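4.2 Wrist-view perception and the approach planner

The part of the system we enjoyed building most is the one that decides where to look. Our earlier controller, Hokley, took a single overhead image, fitted the board pose, and ran the whole approach open loop. It was quick and pleasant to work with, and it was hopeless whenever the chassis got in the way. Desktop cases are full of overhangs, brackets and cables, and an overhead camera loses sight of the socket exactly when the gripper needs it most. Kulline, the planner described in this section, moves the decision down to the wrist camera and keeps it there until the fingers are in position.

Kulline runs three processes. The first is a segmenter that labels each wrist image with a small set of classes: board, socket, lever, processor, memory slot, cable, and a catch-all class for chassis structure. The second is a pose tracker that combines those labels with the joint encoders. The third is the planner itself, which samples short wrist motions and scores them by clearance and by how much of the socket outline they are expected to keep in view. We were delighted by how much that last term does! With it switched off, the planner finds perfectly legal paths that swing the camera behind a piece of sheet metal and leave the tracker guessing.

The segmenter was trained on 2000 labeled wrist images, drawn from the Alhassan recordings and frozen on 09/07/2018 so that every result in this paper refers to the same set. Labeling was done by Yaw Gbeho with a polygon tool he wrote for the purpose, and the tool turned out so handy that we now use it for checking planner output as well. It replays a log, draws the predicted outlines over each image, and lets the user step backward from a failure to the first image in which the tracker and the encoders disagree.

Reflective metal deserves a word of its own. Ribbed panels, heat spreaders and retention frames all produce bright streaks that shift with the wrist, and a tracker built on corner features will happily lock on to them. We handle this by giving each feature a probation period of 13 images. A feature that does not move consistently with the encoder motion over that window is dropped before it can influence the pose. Figure 6 is the kind of view the tracker has to work with at close range.
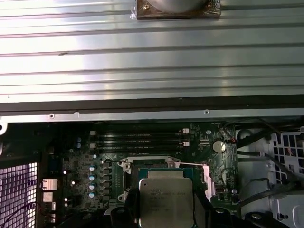 Figure 6. Wrist-camera view inside a desktop chassis, with the processor between the gripper fingers and a ribbed aluminum panel overhanging the board.

Several features in this view are useful to the tracker. The four memory slots have white latches at both ends, which stand out well against the dark green board and give a stable reference direction even when the socket is partly out of view. The lever on the right of the socket breaks the symmetry of the frame, so the tracker can rule out a pose rotated by half a turn. Cables are the remaining headache. The planner treats them as rigid obstacles padded by a fixed margin, a crude choice that costs some reachable poses but has been very easy to debug.

Planning is done in short bursts. Each cycle draws some 900 candidate motions, discards those that collide with the chassis model, and sends the best survivor to the Eltham motion layer, which handles smoothing and joint limits. If no candidate keeps enough of the socket outline in view, the wrist backs off along its last segment and the cycle starts again from there. The retreat rule took an afternoon in August to write, and we have grown very fond of it. Section 4.3 describes the force thresholds used once the fingers close.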